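Chapter 4
When the Robot Joins the Shift

I want to start this chapter in a canteen, because that's where I learned most of what I know about automation at work. The canteen was at Fernetari, a firm in Jastham that lays and clears tables for conference halls, wedding venues and a couple of very grand dining rooms where you're scared to put your glass down. I'd gone there to look at machines. I ended up spending most of my first day drinking tea with the people who were going to work beside them, and I came home with a notebook full of things that had very little to do with motors.

Fernetari had 200 people on its books when I visited, and it was about to bring in 3 robot arms for clearing and resetting tables. Three arms, two hundred people! You'd think hardly anyone would notice. But everyone had an opinion, and the opinions didn't line up the way I'd expected. The younger staff weren't all keen and the older staff weren't all worried. Evdokia Galanis, who had been laying tables since before some of her colleagues were born, was the first to sign up for the training. Her wrists hurt, she told me, and she'd happily let something else lift the heavy pots.

Keep Evdokia in mind as you read, as we'll come back to her when we get to job design in the second half of the chapter.

What this chapter covers

By the end you should be able to tell the difference between a job and a task (people mix these up all the time, and I did too for years), describe how work gets shared out again when a machine takes over part of it, and say something sensible about who gains time, who loses control and who picks up the odd jobs left in between. We'll look at pay and grading as well, though only briefly, since Chapter 7 does that properly.

Key terms: task, job, handover, residual work, pacing, deskilling, upskilling.

4.1 Jobs are bundles

Ask someone what they do and they'll give you a job title. Follow them round for a morning and you'll see something much messier. A table layer at Fernetari carries crockery, yes, but she also spots the chipped plate, moves the vase that would block somebody's view, remembers that the customer hates white flowers, calms down the new starter and finds the missing key to the linen cupboard. That's one job and a whole heap of tasks. When a machine comes in, it takes some of the tasks. It very rarely takes the bundle.

So the question "will a robot do this job?" is usually too big to answer. A better one is "which bits of this job could a robot do, and what happens to the rest?" I'd like you to get into the habit of asking it that way round. Try it on a job you've had yourself, even a Saturday job. Write down everything you did in an hour, including the things you weren't paid to do, and be generous with the small stuff.

The leftovers have a name: residual work. It sounds dull, but it's where a lot of the trouble and quite a lot of the pleasure turns up. At Fernetari the residual work included checking what the arm had put down, sorting out anything with an awkward shape, and deciding when to stop the thing altogether. None of that was in anyone's job description to begin with. It landed on whoever was standing nearest, and whoever was standing nearest was mostly Zoi Karras.

Zoi had been a shift lead for 5 years. She was good at it — quick, funny, a bit fierce before lunch — and she knew by looking at a table how long it would take to clear. With the arms coming, her way of planning a shift had to change. People speed up when a coach party is due and slow down when it isn't. A machine keeps to the pace it has been given, and somebody has to decide what that pace is. We call this pacing, and you'll see in 4.3 that arguments about it are much older than robots.

4.2 Practising before the real thing

Like a lot of firms, Fernetari did its first round of planning on a computer. The supplier, Avetti, built a simulated dining room with an arm standing beside the table, and Zoi's team sat in front of a screen and talked through what they saw. I loved these sessions. People who had barely spoken in the big staff meeting were suddenly leaning over each other to point at things. Would you really put a tall vase there? Who's going to pull that chair out? Could you get past with a tray?

Notice what was going on there. The staff weren't being asked if they liked robots, which is a hopeless question. They were being asked about a table, and they know tables. If you ever have to run one of these sessions, start with the work and let the machine come into the conversation when somebody brings it up.

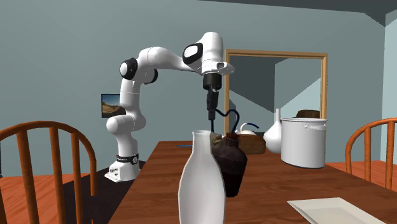 Zoi kept a list of every objection raised in those sessions and read it back to Avetti's people at the end of each one, in the order it had been said. Some points were settled on the spot. Others went back and forth until March, and one of them, the question of who is allowed to press stop, is where section 4.3 begins.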